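A hand on a budget

The robot is the fun part of the shopping list. Shufen Mao has spent since November on the rest of it, and she loves every line. Her office team at Rismont has $68,000 for its first year, and the arm takes less than half.

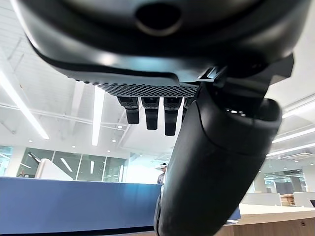

Grippers come next, and Mao wants a spare on the shelf from day one – waiting 60 days for a finger is no way to learn. Then there's training time, 161 hours of it, and a service plan from Bronden that she haggled over for six weeks.

Her best tip is free: plan around the furniture you already own. Doors, hinges and shelves make a wonderful test course.

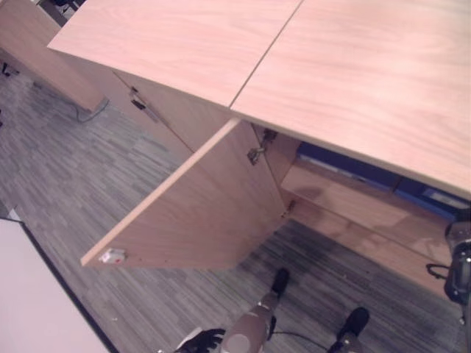 An open cabinet at Rismont, with folders or binders on the upper level.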